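灵巧手抓瓶子:先学“手型”,再学“用力”

这两个月一直在折腾 Puria,终于有点东西可以写了,趁着还兴奋赶紧记下来。

Puria 是我在 Kekon 手部控制框架上搭的一套训练流程,想法很朴素:多指手抓东西,失败大多发生在碰到物体之前。手腕偏了一点,或者某根手指先蹭到瓶身,后面的力控再漂亮也救不回来。所以我把策略拆成两段。第一段只管预抓取手型,输出手腕位姿和各关节的目标角度,要求手指把目标部位围住,但不合拢。第二段从这个手型出发,学怎么收指、怎么加力。

以前我用的是端到端的 Tlapale,一个网络从图像直接吐关节指令。它在方块和圆柱上表现很好,一遇到带细颈、带按压头的瓶子就开始犹豫,手指在瓶口附近来回抖,看得人着急。拆成两段以后,抖动几乎没了!我第一次看到手稳稳停在瓶颈外面的时候,真的在椅子上蹦了一下。

训练数据一共836条遥操作轨迹,每条我都手工标了一个“停顿点”,也就是手型已经到位、手指还没开始收的那一刻。标注很枯燥,大约花了40个小时,不过我觉得这是整件事里最值的投入。第一段网络只看停顿点之前的部分,第二段只看之后的,损失函数各算各的,调起参来清爽多了。

蓝色的按压瓶是我最喜欢的测试物。瓶身圆鼓鼓的,泵头又朝一边伸出去,手指得从两侧绕过来,把泵头夹在中间,留出的余量很小。 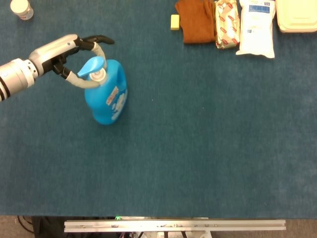 Arnari 看完初稿后问我,既然停顿点是人标的,那换一个人来标,边界前后挪一挪,第二段会不会就崩了?还说如果真这么敏感,两段式的好处恐怕有一半要归功于标注的人手稳。

这个问题问得特别好,我当天晚上就去试了。给停顿点加随机偏移,往前挪影响很小,第二段自己会把剩下的几步补上。往后挪就比较麻烦,手指已经开始收了,第一段学到的手型会偏紧,碰上泵头这种突出来的结构容易刮到。现在的做法是标注时宁早勿晚,另外在第二段的起始状态里加一点噪声,让它习惯从不太完美的手型接手。

还没解决的是软包装。袋子一捏就变形,“围住但不合拢”这个目标本身就有点说不清,我试过用触觉信号来切换两段,效果忽好忽坏,曲线难看得很。下一步想让切换时机也变成可学习的,代码分支已经开了,跑出结果再来更新。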